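Automatic Swing Door Operators in Outpatient Clinics
Student project report, Building Systems Technology
Prepared by Soudabeh Ranjbar and Yasaman Naseri

1. Purpose

The project compared two low-energy swing door operators for use on treatment room doors. The Nolon clinic plans to replace its manual closers and asked for a recommendation on opening force, hold-open time and noise. Sliding doors were excluded from the study, as the corridor walls do not leave enough clear width beside the openings.

2. Method

The Stileck and Pusero operators were mounted in turn on the same steel test frame in the workshop. Each was fitted to a solid timber door leaf with a mass of 71 kg. Hold-open time was set to 5 seconds for the first series and 6 seconds for the second. Every series was repeated 3 times, with the door closer spring left at its factory setting.

3. Results

Both operators opened the leaf fully in all series. The Stileck unit closed more quietly – the difference was clearest in the last part of travel, just before the latch engaged. The Pusero unit was easier to adjust from the floor, but its arm required realignment after the second series. The Jalali push plate worked with both control boards without additional wiring.

4. Limitations

The test frame was not exposed to corridor drafts or pressure differences between rooms. Battery backup was not tested. The results should not be applied to fire-rated doors.

5. Recommendation

The Stileck operator is recommended for the treatment rooms, with the longer hold-open time.
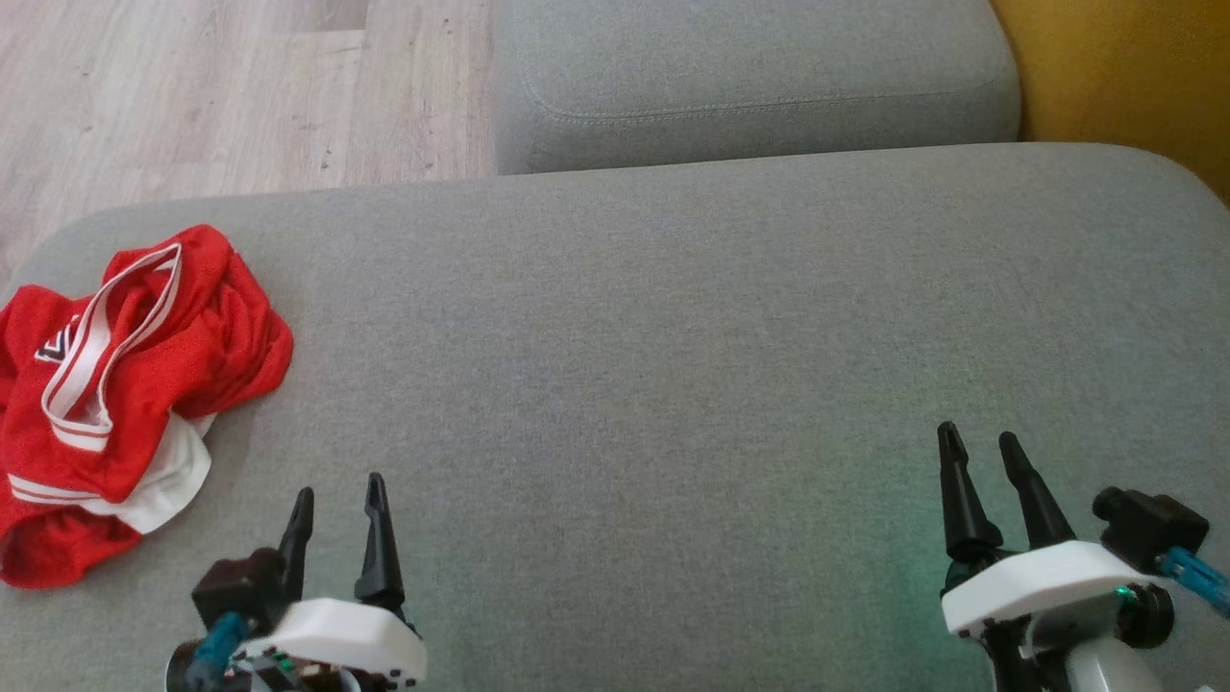 The Pusero operator remains suitable for storage and staff rooms, where closing noise is less important. Final settings should be checked on site by the installer before the doors are put into service.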